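The Second Life of Bubble Wrap

A household guide to packing the small appliance

14 July 2022

Moving season brings out the big questions, such as which truck to rent and how many trips the couch will need. The toaster gets less thought. It goes into the last box with the dish towels and a bottle of something from under the sink, and it comes out at the other end with a dent in one corner and crumbs all over the towels.

Packing a toaster properly takes one sheet of bubble wrap, a roll of tape and a clear surface. Most homes already have the wrap. It arrives around other things, gets stuffed into a closet, and comes out again as a wad.

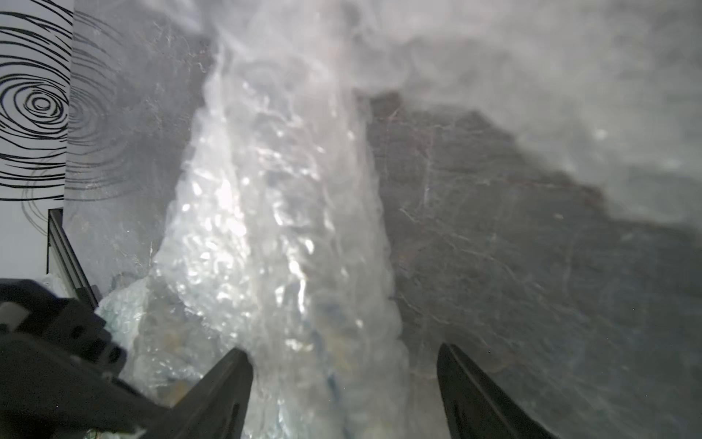

Crumpled clear plastic, with light catching in the folds.

A wad can usually be saved. Lay it down, find two corners and pull them apart slowly. Bubble wrap remembers its folds, and a sheet that has been bunched up for a winter will want to curl back. Leave it flat under a couple of cookbooks overnight and it will behave well enough. Check it for flat patches while you are at it. A few popped bubbles do no harm, but a whole row of them gives you a strip of plain plastic, and that strip will end up over the corner you meant to protect.

Fovalik, a small moving company that has been in business for 21 years, packs 2,000 kitchens in a typical year. Its crews carry new wrap on the truck but use the customer's own first if it still holds air. The company's advice on toasters is short. Unplug it, let it cool, take out the bread, empty the crumb tray, and only then bring out the wrap.

Clear the surface, too. Kitchens collect small bottles, packets and jars, and anything left standing near the work tends to get dragged along by the sheet.

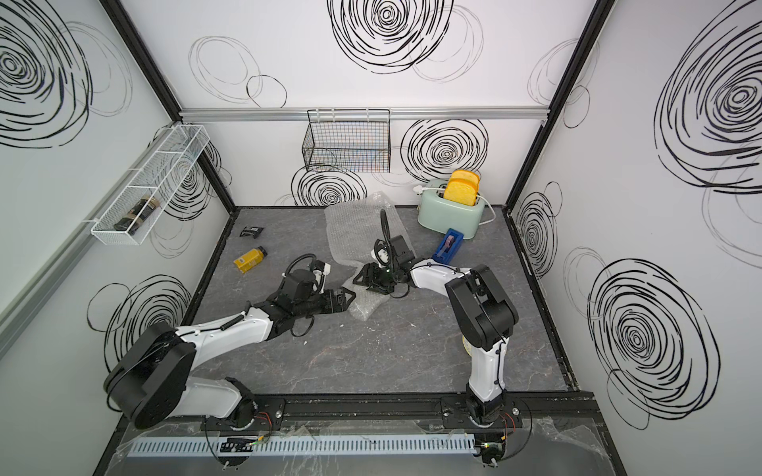
Size the sheet first

The common mistake is to start taping before the sheet has been tried for size. Set the toaster in the middle, bring one side up and over, and see where it lands. It should pass the far edge by the width of a hand. For a two-slice toaster that means a piece a good deal larger than most people cut.

Bubbles go inward, against the appliance. The smooth side takes tape better and slides into the box without catching. Fold the power cord into a loose loop and give it a small wrap of its own, so the prongs of the plug don't scrape the finish. 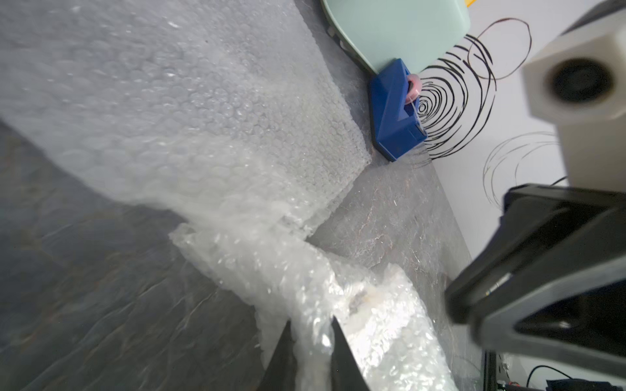

Tape deserves more care than it gets. The packing aisle sells wide brown rolls for sealing cartons, and they are too strong for bubble wrap, which tears when you try to open it. A narrow roll of ordinary tape is enough. Keep it in a holder that sits on the table, like the blue one here with its small pink roll, and one hand stays free to hold the fold shut. Three short pieces will do for a toaster. Turn the end of each one under to make a tab, and whoever unpacks will not need scissors.

Somilmont, a kitchen resale shop, takes in 700 used toasters a year, many of them by mail. The staff see more scratches than breaks. Most come from grit caught between the wrap and the housing, so they wipe down both before anything goes back out the door.
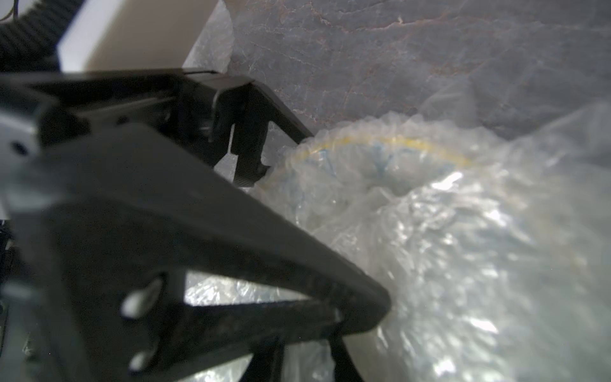
They also wrap twice when the finish is glossy, with a layer of plain tissue underneath. Bubbles pressed against a shiny surface for months can leave faint rings, especially in a hot garage. If the toaster is going into storage until October or later, use the tissue.

The box should be a little bigger than the bundle. Put crumpled paper in the bottom, set the toaster in upright, and fill the sides until nothing shifts when you tilt it. Write the contents on the side of the carton, where they can be read in a stack.

When you unpack, peel the tape off the wrap and roll the sheet around a cardboard tube. It takes up less room that way than it does wadded in a bag, and it will be flat for the next move.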